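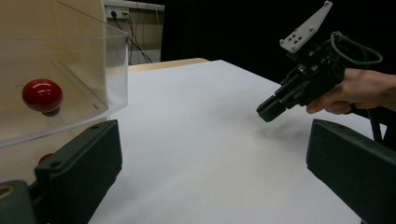 May 2022, Lerville workshop, Chalerm's bench

Continuing with the clear tubs for the sorting table. The order for the Nastanness children's library is still open, so I want to settle the container question before I cut any more legs.

The acrylic one with the curved wall stays on my list. I like the thick rounded rim very much. A child can lean the forearm on it and it does not bite. With the red balls inside you see the colour well through the side, even from a low chair, and this was the main wish of the librarian. The old tubs from Saengthong were milky and the children had to stand up to look in.

What I like less is the scratches. There are fine ones on the wall already, and one darker mark that goes more or less horizontal. I tried the dark mark with a soft cloth and dish soap, no change. Then with a little of the plastic polish from the Sturnitz kit, in small circles, for 5 minutes. Maybe a bit better, maybe I only wish it. Please do not use the green scourer on acrylic, whoever did it with the lid last month. And no window cleaner with ammonia, it makes the plastic cloudy after some time.

White top or bare wood: I prefer the white covering. The red reads stronger against it and the matte surface does not throw the ceiling lamps back in your eyes. The covering must go closer to the back edge, though. At the moment a strip of the pale wood shows there, and the librarian asked if it was finished like this on purpose. I said I will check. To colleagues: is there enough left on the roll to cut a new piece, or do we trim the wood? I would rather trim.

Sound. When a ball drops in from sitting height it is loud, louder than I expected from such a thick wall. A felt circle on the floor of the tub takes most of it away, but felt collects crumbs and hair and it can't go in the sink. I cut a second circle from the thin grey foam – better for washing, but the balls stop dead on it and do not roll to the side any more. The rolling is half of the fun, so I am not decided. Will try cork.

Weight is fine. I can lift the tub with one hand by the rim, but for children I would still put two stops on the table so it can't slide. Small rubber ones, glued and not screwed, because the covering tears around screws.

Price: the supplier gives a better rate from 84 pieces, far too many for us. I wrote to ask about a smaller lot and have no answer yet.

To do: cork circle, rubber stops, measure the back strip properly, ask for a spare tub without scratches to compare. Polish goes back in the cupboard over the sink, left side.

C. Kongkaew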